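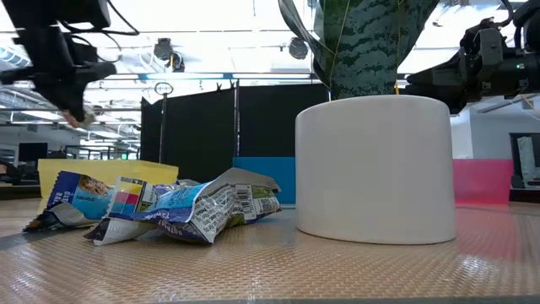 October 2024. Bench log, Homulness (two arms, one table, shared workshop).

Moved the gripper closing force down to 40 after it spent the morning at 60 treating everything as a personal enemy. Wrappers next. They are a horrible thing to pick up: shiny, no two creases alike, and the depth readings off the foil are mostly fiction. Raymonde Li says to go for the printed side and leave the foil alone. Tried that in the sorting script, will see.

Left arm still drifts 2 mm low after a long run. Re-zeroed it, tightened the wrist bracket, re-zeroed it again because I had leaned on the table. Cable ties on the elbow are a disgrace but they hold.

The plant stays. Planner now treats pot and leaves as one fat cylinder, with 5 cm clearance, and the right arm goes round it like a waiter at a wedding. Slow, but no leaf has been harmed since the change. I make no claims for before.

Bins: yellow, blue, pink, in that order from the left. If you shift them, edit the bin file too. Gauthier, this means you.

To do:
- shade for the glossy mat, the glare upsets the wrapper finder
- spare finger pads, order before November
- find out who has the small hex keys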